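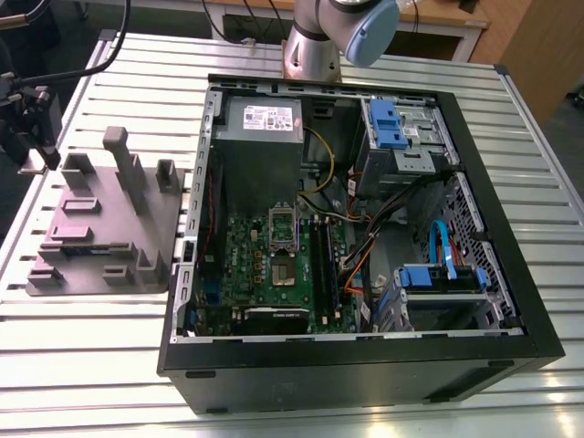 Tosura: Progress Report to the Hakeo Fund, Including the Open Day at Losness

Filed under: Grants & Reporting > Robotics

Home | Projects | Reports | Visit Us | Contact

9 Dec 2024

Your last letter asked for a report "with a focus on public engagement." We have now engaged the public. It came in wet coats and ate all the cookies by mid-morning, and it had a lot to say about old computers.

As a reminder of where the money goes, Tosura is our attempt to teach a robot arm to take useful parts out of retired desktop towers and put parts back in. In the June report we promised that the arm would be working on a real machine by the end of the year, in front of people who don't work here. The second half of that promise was added by someone who wouldn't be standing next to the arm.

The open day

We had 92 visitors. The sign-in sheet claims more, but several of those entries are in the same crayon.

The work table was set up the way we use it every day, with the tower on its side and the gray printed fixture plate to its left. We had talked about building a nicer stage for the occasion. The quote for a raised platform came in at about 2000 dollars and the idea was not mentioned again. Visitors stood behind a line of tape on the floor and we took questions while the arm worked.

The demonstration had two parts. In the first, the arm goes down into the case, takes hold of a memory module, lifts it, and places it in a slot on the fixture plate. In the second it brings the module back. Described that way it sounds like something a person could do in the time it takes to read this paragraph, and a boy of maybe nine pointed that out to us with his coat still on.

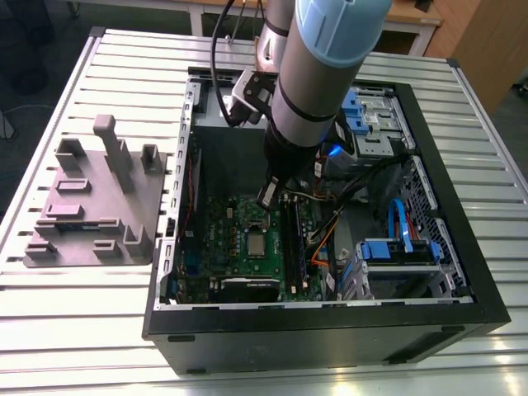
The lifting half went well all day. The gripper is now gentle enough that we no longer wince, and the approach from above clears the cables on most runs. Cables remain our main enemy. A drive bundle that lies flat one day will stand up the next and wave at the camera, and the planning software takes this personally. We moved one out of the way by hand during the late session and were booed, mildly, from the back.

Putting the module back is harder. It has to go in straight, with a firm push, and the arm's idea of a firm push was set very low after an incident we described in June and would prefer not to describe again. Over 100 practice runs in the weeks before the open day, we raised the force a little at a time until the module seated properly more often than it didn't. That was the setting we used for the public. When it missed, it stopped and waited for one of us, as it should. Visitors liked the misses best. One group applauded a stop so warmly that we suspect they thought it was the finish.

What people asked

Mostly, whether it could fix theirs. We now have a list of laptops we have politely declined.

The Hrnčiar recycling yard sent a few of its floor staff, and theirs were the most useful comments of the day. They told us that the towers they see arrive dented and full of dust, often with a screw or a latch missing, and that our test machine looked "like it was going to a wedding." This is fair. They have offered to send us a pallet of the other kind. They also wanted to know why we bother with memory when the drive bays have those handy blue latches, and we had no answer beyond habit. We have since put the drives on the work plan, ahead of the graphics card.
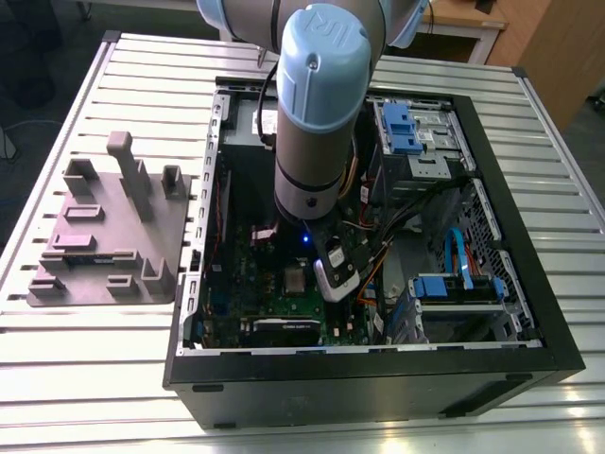 Several teachers asked about school visits. We said yes and then looked at our calendar, so a proposal will follow when somebody has worked out how to fit a class behind the tape without moving the table. The table can't be moved. Moving it means calibrating the arm again, and that costs us most of a morning and all of our good humor.

Where we are against the plan

Memory removal: done, and shown in public.

Memory replacement: working, with a person nearby.

Processor: started. The fixture plate has room for it, and the arm can get into position over the socket. Everything after that is slow. The lever on the socket was designed for a thumb, and we don't have one in the parts budget.

Drives: moved up, as above.

Write-up of the fixture plate, so that others can print it: late. The drawings are finished and the instructions exist as a series of increasingly short notes to ourselves. You will have it with the next report.

Spending is on plan. The only surprise was the cookies.

What we'd like from you

Please let us swap the order of the graphics card and the drives in the agreed schedule. The total stays the same. We would also like permission to spend the unused travel money on printing more fixture plates, as the present one has been revised so often that the spare no longer matches it.
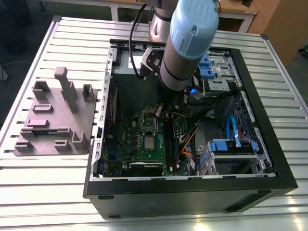

M. Hrnčiar
(no relation to the yard, as the yard has asked me to make clear)

You are welcome to come and see the arm at Losness before the next payment is decided. Give us a day's warning and we'll have the tower open and the kettle on. Parking is behind the building, and the door sticks, so push harder than you think you should.

This site uses cookies to remember your settings. Accept | Manage preferences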